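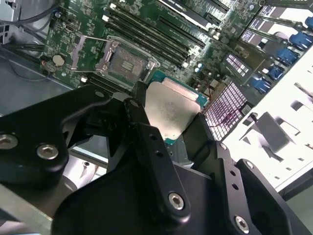 How much force should it take to seat a processor in an LGA socket?
None beyond the weight of the chip. It is lowered straight down with the notches lined up, and the load plate supplies all the pressure once the lever is latched.

Workshop tips: CPU swaps in older workstations
Edside Bench Notes, December 21, 2022

Shut down, unplug the power cord, and hold the power button for a few seconds. Lay the case on its side and wear a grounded wrist strap. Photograph the cable routing before removing the cooler.

Warm old thermal compound releases more easily than cold. Run the machine for a few minutes before shutdown, then twist the cooler slightly as it comes up. Loosen its screws in a cross pattern, a turn or two each.

Hold the processor by its edges only. Skin oil on the contact pads is removable with isopropyl alcohol, but bent socket pins usually mean a new board. Never wipe the socket with a cloth or swab – fibers catch on the pins.

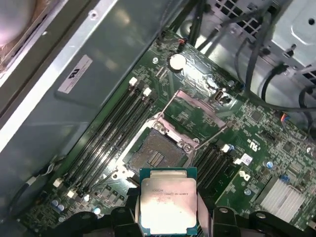

Open socket with the load plate raised, memory slots empty.

Taking out the memory first gives more hand room on boards with slots on both sides of the socket. Note which slots were filled. A coin cell that has been in place for years can be replaced during the same job; expect to reenter the clock and BIOS settings.

Set a removed chip down with the metal lid facing down, or in a clamshell. Plain foam builds up static and should not be used. The shop at Tarkgate sorts its trays by socket type and labels them on the short side, where the label stays readable in a stack. 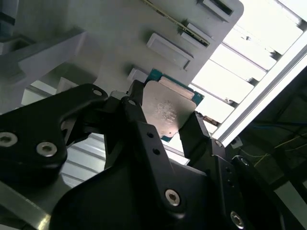
Kerr wrote in to say that trays should be blown out before every use, as grit in a pocket ends up on the contact pads and then in the socket. A hand blower is enough for this. Canned air held at an angle can spit propellant.

Apply a pea-sized dot of compound, set the cooler down level, and tighten in the same cross pattern. Connect the fan before closing the case.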